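Rhonda Doucette
July 17, 2022

ok thread on right to repair and why I've gone from "sure whatever" to annoying everyone at dinner about it

our fan died in April. a Fodari, the tall one. 8 years old, fine. called the company, they don't sell parts for it. any parts. offered me a coupon for a new one, lol

new one is 560 bucks. repair shop on Mussa street said 135 if they could get the board. they could not get the board

and its not just fans. my sister's mixer, glued shut. neighbor's vacuum, special screws. who is that for

wires, boards, little motors. this is all it ever is
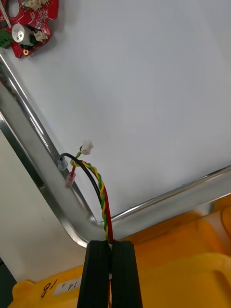
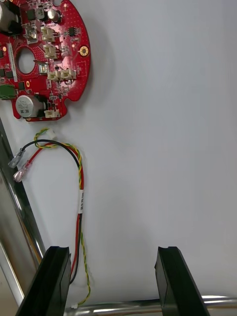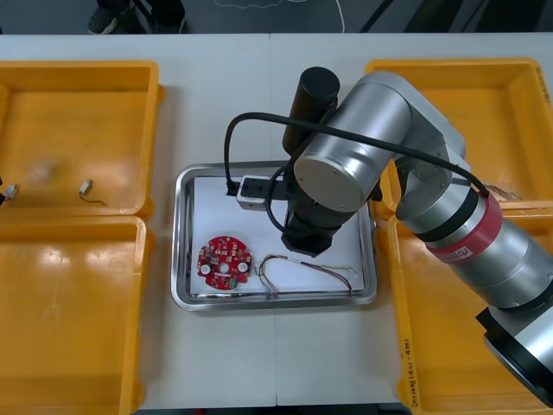 Wires, a red round board, yellow bins.

people keep telling me "things are just too complicated now". some are! most of the stuff in my kitchen isnt. a switch is a switch

also the manuals. Clavex used to print the wiring diagram inside the back cover. my dad's old heater has one, he's fixed it more than 2 times with that page and a flashlight

what I want: sell the parts, post the manual, stop glueing things. thats the whole list

if your state has a repair bill going, call your rep. took me like one coffee. teh person who answered was really nice

anyway still no fan. its 90 in here. if anyone has a dead Fodari in the garage pls message me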